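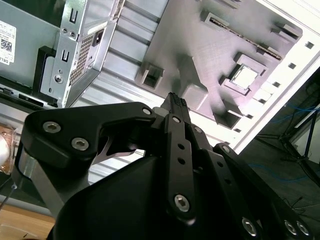 Desktop Build & Repair Bench – FAQ

Quick answers for people using the Nukville bench. Read before you email us, please.

Do I need to bring my own tools?
No. Screwdrivers, wrist straps and thermal paste are all here. Bring your parts and a drive with whatever installer you need.

What does a bench slot cost?
$7 for the evening, paid at the door. Parts are extra. Lockers are free, bring a padlock.

Can I work on a laptop?
Sorry, desktops only. Laptops go to the Brarano bench, they have the small drivers and the patience.

What do I unplug first?
The wall cord. Always. Then hold the power button down a few seconds, then open the side.

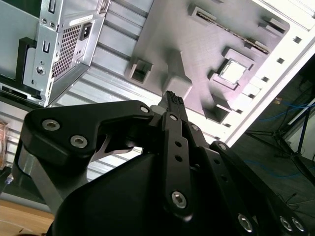 Power supplies stay shut. No exceptions, even if you've done it before. A bad one gets swapped whole – cord out, inside cables off, mounting screws out, slide it free. The cord inlet and the vent grille are both on the back face of the unit, so once the case is on its side you can get mixed up about wich way the new one goes in. Look at the old one before you pull it. Still stuck? Ask at the desk.

Is there a voltage switch I should worry about?
On some older units, yes. Check it matches your wall before plugging in. Leave it alone while the power is on.

How do I hold a processor?
By the edges. Two opposite sides, fingertips only. Keep off the contacts underneath.
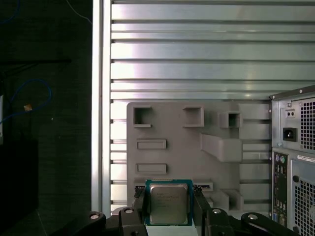 Same goes for putting it down. Flat tray or its own holder, never loose on the bench top and never in a pocket (yes, people do). Line up the corner mark with the mark on the socket, lower it straight, let go. No pushing. If it won't sit, lift it and look again.

I bent a pin. Now what?
Stop. Don't straighten it with a knife. Bring it to the desk, we have a magnifer and good light.

How much paste?
A small dot in the middle. Wipe off the old stuff first.

My memory won't click in.
Check the notch. If it's the right way around, press both ends evenly. Still no? Probably the wrong type for that board.

Do you sell refurbished towers?
A few. The Darko is $155, the Balel is $189. No holds, no shipping.

Can I leave a half-finished build overnight?
Yes, if it fits on the shelf. Tape your name on it, and bag the screws. Anything left past the end of the month goes to the parts bin.

When do you close?
9 pm. Start packing up at 8:30.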